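Dancers wanted for a new full-length piece (and one accordion player, please!)

Hi, I'm Rocío. I make dance theater, mostly in rooms that were built for something else, and I'm looking for four dancers and a musician for a new show called Ellero. If you got here from the Vusel newsletter, hello again, and yes, this is the one I kept hinting at all last fall.

Ellero is a story ballet in the loosest sense. There's a plot, there are characters with names, there's a wedding that goes wrong in the second act, and there's a fair amount of running. What there isn't is a lot of pointe work. I love pointe, I trained in it until my feet filed a complaint, but the floor at Trorka is old maple over concrete and I won't ask anyone to do that for six weeks.

The score is by Waltraud Vogler, who some of you will know from the music she wrote for my last piece, Öztürkmen. She's writing for string quartet, accordion and a very beat-up upright piano. About half of it exists already and I play it in my kitchen far too often. The wedding waltz keeps switching to five when you least want it to, so if you like counting, you'll be happy, and if you hate counting, we'll get you through it.

Who I'm looking for

Four dancers, any gender, 18 and up. I don't have a height or a look in mind. I do need people who can partner, and I mean both lifting and being lifted, because the parts trade off all night long. Contemporary or ballet training is great. So is folk dance, so is physical theater. One of the four roles, the older sister, really wants somebody over 45, so please don't talk yourself out of writing to me.

For the accordion chair: you'll be on stage the whole time, in costume, and you'll have to walk while playing. You need to read music. You don't need to dance (although Waltraud has ideas about the finale, consider yourself warned).

Dates and money

Auditions are in February at Trorka, on the second floor, starting at 10 a.m. Plan to stay until 2 p.m. or so. We'll do a warm-up together, learn a phrase, try some partnering, and then I'd like to talk with each of you for a few minutes. Accordion players come at 3 p.m. and should bring something slow and something fast.

Rehearsals run six weeks in the spring, daytime hours, with a two-week run right after. Everybody gets the same fee, dancers and musicians both: $1,000 a week for all eight weeks. If you're coming from out of town, there's a travel pot of $1,677 to share, and we'll split it by who has the farthest to come. I can help you find a spare room too, just ask early.

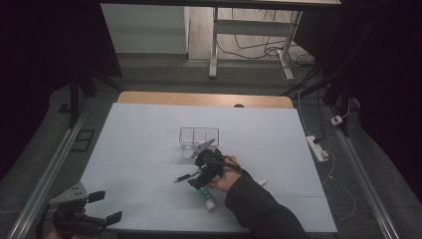
Pen over the gridded white board, with the clear box empty.

How to apply

Send me an email with "Ellero" in the subject line and tell me a little about yourself. A resume is fine, a paragraph is fine. Add one or two video links, five minutes total at most, and please let at least one be of you moving in a plain room with no edits. Phone video is perfect. Musicians, same deal, sound matters more than picture.

Let me know about injuries, childcare, prayer times, a second job, whatever I should plan around. I'd much sooner build the schedule with that in it than find out in week three. There's an elevator at Trorka, and the restroom on our floor is step-free.

I read everything myself and I write back to everyone, though it can take me a week or two when I'm in the studio. If you've auditioned for me before and it didn't work out, come again! Two of the people in Öztürkmen were second-timers.

Rocío Zabala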